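Construction et enveloppe du bâtiment
Support de cours, séance 8
Version du 10 mars 2018

8.1 Objet de la séance

La séance porte sur les façades à double peau ventilées naturellement, appliquées aux bâtiments tertiaires de moyenne hauteur. Les notions de transmission surfacique et de facteur solaire sont supposées acquises (séance 3). Le cas d'étude est l'immeuble Mavuvier, dessiné par l'agence Wilska, façade étudiée par le bureau Rieger.

Une double peau comprend un vitrage extérieur, une lame d'air et une paroi intérieure isolée. On distingue quatre types selon le cloisonnement de la lame : fenêtre-caisson, gaine verticale, corridor par étage, façade multi-étages. Le choix dépend de l'acoustique entre locaux, du compartimentage incendie et du mode de ventilation retenu.
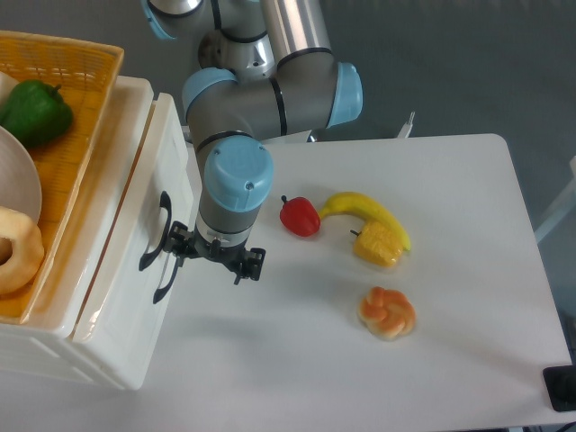

8.2 Fonctionnement de la lame d'air

Le tirage thermique résulte de l'écart de masse volumique entre l'air de la cavité et l'air extérieur. Pour une cavité de hauteur H, la différence de pression motrice s'écrit :

Δp = g · H · (ρe − ρc)

avec ρe la masse volumique de l'air extérieur et ρc celle de l'air dans la cavité. Le débit s'obtient en égalant cette valeur à la somme des pertes de charge : grille basse, frottement, traversée des caillebotis, grille haute. Dans la plupart des projets, les grilles dominent largement le bilan.

La position du store modifie l'écoulement. Placé trop près de la paroi intérieure, il échauffe celle-ci et réduit le bénéfice de la ventilation. On le dispose de préférence dans le tiers extérieur de la lame, avec un passage d'air de part et d'autre.
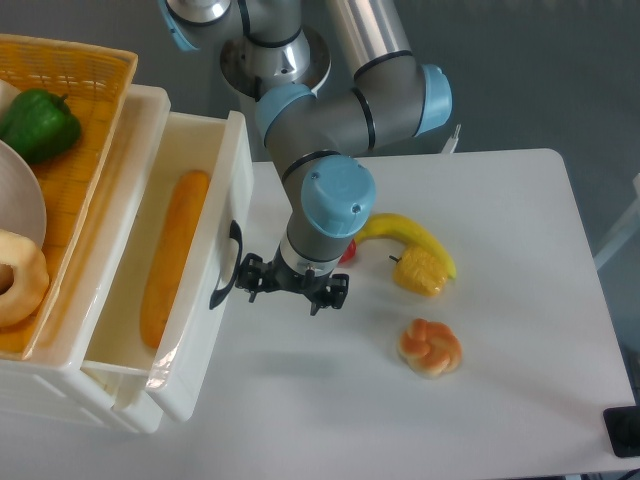 Ingeborg Nolte objecte que cette règle est difficile à tenir lorsque la passerelle d'entretien occupe la profondeur disponible, et qu'il vaut mieux alors augmenter la section des grilles hautes que déplacer le store. L'objection est recevable pour les cavités peu profondes. Elle suppose toutefois de revoir la protection contre la pluie battante en tête de façade.

8.3 Cas d'étude : Mavuvier

Surface de façade traitée : 3 000 m²
Type : corridor par étage
Niveaux concernés : 8
Entraxe des montants : voir plan de calepinage

Le type corridor a été retenu pour limiter la propagation des fumées d'un niveau à l'autre. Les entrées et les sorties d'air sont décalées d'une travée, afin que l'air vicié d'un étage ne soit pas repris par l'étage supérieur. Ce décalage impose un écoulement en diagonale, dont le calcul unidimensionnel du 8.2 ne rend compte qu'en première approche.

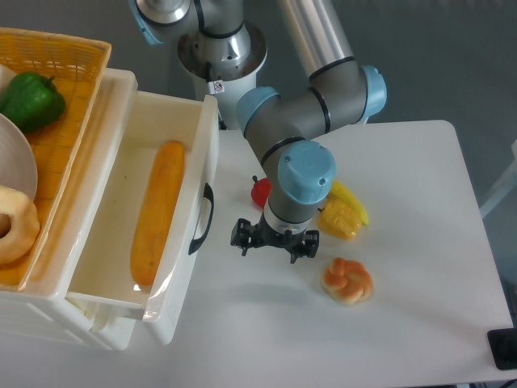
Les fixations de la peau extérieure sont des consoles en acier, munies d'un rupteur thermique au droit du nez de dalle. Trois vérifications sont demandées dans la note de calcul :

- reprise du poids propre du vitrage et de la passerelle ;
- effort de vent en dépression, zones d'angle comprises ;
- dilatation différentielle entre console et montant.

La dernière est souvent omise. Le trou oblong doit se trouver du côté du montant, et le serrage rester compatible avec le glissement.

8.4 Travail à rendre

À partir du dossier Woketti distribué en séance, établir le bilan des pertes de charge d'un corridor courant et proposer une section de grille haute. Joindre une coupe verticale cotée au 1/15 sur le nez de dalle. Les hypothèses météorologiques sont celles de l'annexe B. Les feuilles de calcul sans unités ne sont pas corrigées. 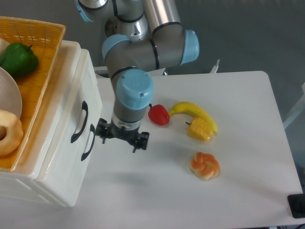

Fig. 4. Bras articulé et pince à deux doigts au-dessus d'une table blanche.

Lecture pour la séance suivante : chapitre sur les joints et les garnitures d'étanchéité, paragraphes relatifs aux profilés EPDM.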